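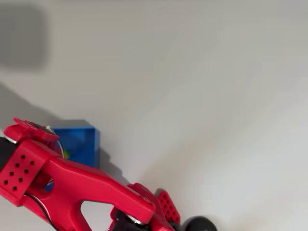 从硬地转到室内红土打业余赛,两个月时间该怎么准备?

Thư Phùng
发表于 12/12/23

各位球友好,第一次在这里发帖,有点啰嗦,请大家多包涵。

我打网球断断续续也有些年头了,一直在小区旁边的硬地上打,水平嘛,就是周末双打能凑个数,单打偶尔能赢几个比我年轻的那种。明年二月 Trotatwood 俱乐部要办 Privlow 杯业余单打赛,球友们起哄,我一时脑热就报了名,报名费 200 块,交完才看到通知上写的是室内红土。我这辈子踩红土的次数一只手数得过来,而且其中一次还是陪女儿去捡球。

上周我特地去订了一次场地试试,感觉整个人都不对了。平时在硬地上我靠的是平击,球压得低,对方来不及反应,一拍两拍就解决了。到了红土上,同样的球打过去,对面那位大叔慢悠悠就到位了,还能给我挑个又高又深的回来,弹得比我肩膀还高。打了不到一个小时,我的正手就开始往后场挡板上飞。更要命的是脚下,我一急停就往前溜,溜完了人还站不稳,第二天大腿内侧酸得下楼梯都得扶着。

想请教的主要是几件事。滑步到底要不要学?我看电视上职业选手滑得那么漂亮,心里痒痒的,可是又怕拉伤,毕竟不是小伙子了。另外球拍的线要不要换?我现在用的是 Gomus 的聚酯线,穿线师傅给我拉的 54 磅,在硬地上挺顺手的。还有就是战术,像我这种只会平击的人,是老老实实改打上旋,还是照旧打自己的?赛制是三盘两胜,第三盘打抢十,我担心的是体力也跟不上。

家里人都说我是花钱找罪受,可是既然报了名,还是想体体面面地打完第一轮。先谢谢大家了!

Hà

看到你的帖子真是亲切,我当年第一次上红土,跟你的经历几乎一模一样,连大腿内侧酸的位置都一样,哈哈。所以忍不住多写几句,你泡杯茶慢慢看。

先说滑步。我的建议是学一点点,够用就行。职业选手是先滑、滑到位的同时击球,这个节奏是从小在红土上长大才有的,我们业余的人多半是打完了才滑,等于白白多跑了两步,还把自己送出了场外。你可以先不拿拍子,在底线后面找块平整的地方,小跑几步,然后外侧脚往外送,膝盖弯下去,脚尖朝着滑的方向稍微打开一点,重心压低,让它自己慢慢停下来。右手持拍的话先练正手这边,也就是右脚送出去。速度一定要慢,滑出去半步就算成功。反手那边可以晚些再练,比赛里实在不会就用小碎步去调整,一点也不丢人。我认识的好几位打得很好的老球友从来不滑,全靠起动早。

练之前务必把大腿内侧活动开,侧弓步来回多做几组,冬天室内馆也冷,别一进门就上去抡。要是现在还酸着,先歇两天再说。

鞋子你没提,我猜你穿的还是硬地鞋吧?这个比换线要紧得多!红土鞋底是整片的人字纹,抓得住也放得开,土还不容易塞在里面。硬地鞋有的纹路混杂,一会儿黏一会儿滑,你说的站不稳很可能有一半是它的缘故。不用买贵的,去年的旧款就很好,但是买来要提前穿几次,别比赛当天才拆盒子,我就这么干过,第二盘脚后跟磨得直咧嘴。

再说线。聚酯线在红土上本来就很常用,不必换种类。红土上球速慢,球沾了土也显得沉,很多人会把磅数降个两磅左右,借点力,深度也容易出来。你现在 54 磅,可以试试 52 磅。不过要是胳膊肘有不舒服的老毛病,聚酯线就要多留心了,跟穿线师傅商量一下换软一点的,或者跟别的线混着穿。还有一点,聚酯线时间长了会“死”,看着没断,打起来却木木的,二月比赛的话,赛前一个多星期换新的,打上一两次再上场正好。

战术方面,我不赞成你两个月里把正手推倒重来,到了比赛一紧张,新的没学会,旧的也丢了。可以做的是把过网高度抬起来。平时你的球可能擦着网就过去了,现在瞄着网上方一米左右打,落点往深处放,哪怕没有多少旋转,对方也不容易上来打你。等他回了短球,你再用你拿手的平击往里走,这时候平击照样很有用。另外,对付那种又高又深的球,别站在原地等它弹到肩膀,要么早早往后退两三步,等它落到腰部再打,要么趁它刚起来就往前迎。夹在中间最难受,你飞到挡板上的那些球多半就是夹在中间打的。

放小球也值得练一练,红土上小球弹得低,对方站得又远。我的经验是一盘里用上几次,别在自己落后很多的时候赌气放,十次有八次下网。

最后是体力。不用去跑长跑,我自己冬天是跳绳,每次 150 下歇一会儿,再来,做到微微喘为止,中间穿插一些左右横移。比赛时每分之间不要急着去捡球发球,把鞋底的土敲一敲,深呼吸,走回去。规则允许的时间足够你缓过来,前提是别让对手干等。带一条干毛巾和一件换的上衣,第一盘打完换上,整个人精神都不一样。

希望你二月打得开心,打完了记得回来讲讲!

球网边的老周

楼上说得很全了,我补充一点红土上看球印的事。业余赛一般没有主裁,自己这半边的球自己报,有争议就去看印子。压到线就算界内,哪怕只沾到一点点。看的时候别用脚去抹,也不要随便跑到对方那半边去看,除非对方请你过去。看不清就算对方的好球,这是规矩,也是人情。

还有,打完记得拖场扫线。有的俱乐部要求每场结束都拖,从外圈往里一圈一圈绕,最后扫线。新人常常握完手拎包就走,后面等着的人脸色不会太好看。具体怎么要求,你到 Trotatwood 的前台问一声最稳妥。

我个人是不降磅的,硬地红土一个样,图省事。我的拍子编号 143 那把用了好多年,线都懒得剪,也打得好好的。

匿名球友

要我说就别纠结了,多订几次场,打着打着就会了。我去年为了练红土,请教练加上场地费一共花了 3,306 块,教练教我的头一句话就是“弯膝盖”,最后一句话还是“弯膝盖”。钱省下来买双鞋,剩下的请陪你练球的那位大叔吃顿饭,他能把球挑得又高又深,正好天天给你喂这种球,比找教练划算。

Thư Phùng

谢谢各位,没想到这么快就有人回,还写得这么仔细,我一个字一个字看完的。鞋子真的被 Hà 说中了,就是硬地鞋,底都快磨平了,这个周末就去买。线我也打算先剪掉重穿,按 52 磅试试看。滑步昨天在馆里空手练了一会儿,右边勉强能送出去半步,左边还是算了,老老实实用小碎步。

拖场的事也多亏老周提醒,上次我打完就走了,现在想想脸都红,下回去把场子好好拖一遍。大叔那边我已经约好了,他说吃饭不用,每次带一筒新球就行。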